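The Tape

By the time Viorica Radulović got to the bench it was almost two in the morning, and Kubo had already stopped itself twice.

She read the log standing up. The shift had been a simple one. The pair of arms had one job, cup onto saucer, and they had been doing it since the afternoon with a man named Yoga Hidayat sitting beside them to reset the table. Attempt 840 had ended in a fault. So had 841.

"Which side?" she asked.

"Left," Yoga said. "It closes too early. It thinks it's at the handle and it isn't."

"And you cleared it?"

"The first time. The second time I called you."

He had his right hand in his lap with a paper towel around two of the fingers. She looked at it and he moved it under the edge of the bench.

"Show me the start of the next one," she said. "Don't let it go. Just bring them in and hold."

He typed with his left hand. The arms came in over the teal top and stopped, and the controller saved a still, as it did at every hold. She pulled it up on the big monitor.

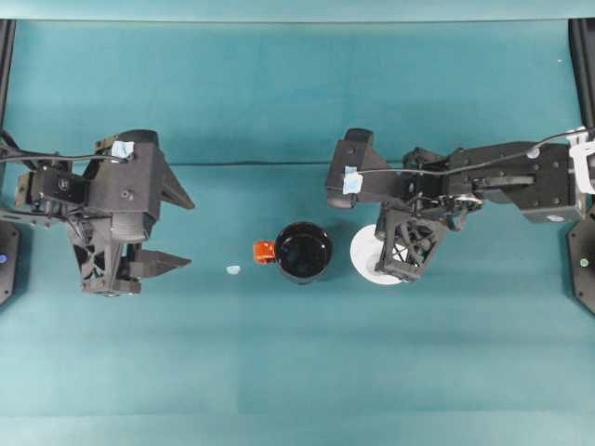

Left gripper open, mug and saucer in place.

Viorica leaned close to the screen. The mug had its handle turned toward the left arm, the way the task wanted it. The saucer was under the right gripper. Then she put her fingertip on a small pale spot between the handle and the lower finger.

"What's that?"

Yoga took a while to answer. "It might be off a mug. We broke one before midnight. Bujar swept up."

"Is that what you cut yourself on?"

"No."

She waited. The fans in the rack were loud at that hour, with the rest of the floor shut down.

"I reached in," he said. "The mug was crooked and I reached in to turn it. I thought it was holding. The light was blue. It's always been blue when it's holding."

"They changed that in January," she said. "Blue only means the arm has power. Špela sent a note around."

"I started in the spring."

She sat down on the other stool. She had signed the training sheet for the spring people herself, all 16 of them, in one afternoon, and the sheet said the lights had been covered. She tried to remember standing at a bench and covering them. She remembered the cold room at Ilau and the coffee running out. She remembered somebody asking about parking.

"Let me see it," she said.

He took off the paper towel. The skin was split across both knuckles and one nail had gone dark. He could bend the fingers, slowly. She told him to stop bending them.

"It let go by itself," he said. "It wasn't on me long."

"Did it log a contact?"

"It logged a grasp."

She scrolled back and found it. Attempt 841, left gripper closed, object held, seven seconds. Under that was the fault, and under the fault was his call to her, four minutes later. The system had marked the grasp as good.

Viorica reached past him and pushed the red button, and both arms went slack on their mounts. She wrote the time on a strip of tape and stuck it over the button. Then she phoned Valbona Matić, who ran nights at Brurel and who would want to know if the bench could be up again by six.

"No," Viorica said. "Not this one, and not the other seven. I want every one of them off until somebody has stood there with each operator and told them what the lights mean."

She listened for a bit.

"I know what the sheet says," she said. "I signed it. I'm looking at his hand."

Yoga had found his jacket and was trying to get the sleeve over his fingers. She held it for him, still on the phone, and they went down to find her car.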